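Artificial flowers

Last updated: March

Artificial flowers are copies of real blooms made from cloth, paper, wax, feathers, plastic or pretty much anything else that will hold a petal shape. I've been arranging, washing and hoarding them for years, and I started this article because most of what I could find on them was either a sales page or a very dry museum note. So it's a bit of both, with my own opinions thrown in (sorry, Wian, I know you wanted it neutral).

Names

People say fake flowers, silk flowers, faux flowers and permanent botanicals. That last one is trade talk and I can't say it with a straight face. "Silk" is the confusing one, as most silk flowers sold now are polyester. Real silk ones do exist, and they cost a lot more, and they mark if you so much as look at them with damp hands. In the trade a single flower with its stalk is a stem, a branching bunch is a bush or a pick, and a bit of leaf on its own is usually just called greenery or filler.

A short history

Copying flowers is a very old habit. The Egyptians made them from linen and from thin shavings of horn, the Romans had them in wax and in gold, and in China they were being made from silk long before anyone in Europe took it up. Italy got the craft going in the Middle Ages and France turned it into a proper business, with workshops where one person might do nothing but leaves all day. By Victorian times they were on hats, on frocks, under glass domes and on graves. Plastic came along in the last century and made them cheap, and, let's be fair, made an awful lot of them ugly too! Polyester put that right to some extent.

How they are made

The classic way goes like this. Cloth is stiffened with starch or gelatine, cut into petals with a shaped iron punch, dyed, and then pressed or curled with a heated metal tool while it's held on a soft pad. The petals are glued round a wire with the stamens already fixed to it, and the stalk is wrapped in tape. Kumiko Furukawa taught me the curling part one Saturday, and I burnt every single petal for the first hour. She owns 61 ball irons in different sizes and uses maybe a handful.

Factory flowers skip most of that. The petals are stamped out in stacks, shaped in heated moulds and pushed onto a plastic stalk that has little pegs for them, which is why you can often pull a cheap flower apart and put it back together again.

Storing and sorting

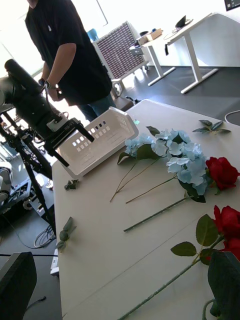

Storage matters more than people expect, and dust and squashing are what do most of the damage. I used to keep mine in lidded boxes and regretted it every spring, because the petals came out flat as pancakes. A white plastic basket with rows of little square and rectangular holes in the sides, like the one lying on its side at the top of the table, is much kinder to them, and you can stand the whole thing in the bath for a rinse. Don't fill it to the brim. Thoa Kiều hangs hers upside down from a curtain rail instead, and they do keep their shape beautifully, though you have to duck.

When I'm sorting I spread the whole lot out flat first and put the loose greenery back with whatever it fell off. A pale surface is best, as bits of green show up straight away.
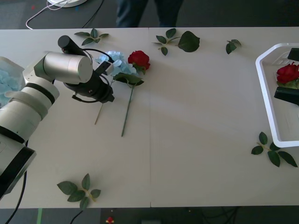 Artificial flowers and loose leaf sprigs laid out on a white tabletop.

Cleaning

For a weekly going-over, a soft paintbrush or a hairdryer on its cool setting will do. For proper grime, polyester can be swished in lukewarm water with a drop of washing-up liquid, but test one hidden petal first, as reds and purples love to run. Never wet real silk, paper or anything old with a wax coating. Some people swear by shaking them in a bag of salt, and it does work, but I was finding salt in the carpet for weeks. Sprays such as Drirnis are sold for the job too; I've only tried it on leaves.

Telling them from real ones
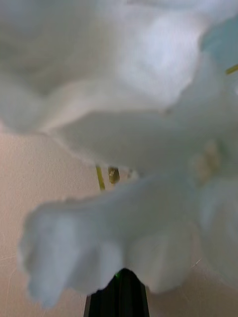

White flowers are the hardest to get right, and I'd judge any maker by them. A real white petal is hardly ever plain white, so a good copy needs some help from its shape. Big wavy petals like these do a lot of the work, with one arching over the next, so that you get pale grey in the folds and a creamy glow where the light lands. Get up this close to a flat, cheap one and all you'll see is white cloth. Other giveaways are seams on plastic stalks, frayed edges, and leaves that all have exactly the same veins. Aoi Tanabe always checks the back of the flower first, where makers tend to get lazy.

Uses today

Weddings, shop windows, film sets, hospital wards that don't allow fresh flowers, and homes where somebody has hay fever or a cat (real lilies are very dangerous for cats). They're also handy for teaching arranging, as a class can use the same stems over and over. My own set of 34 has been through more beginners than I can remember, and only the peonies look tired.

Category: Decorative arts | Flowers | Household crafts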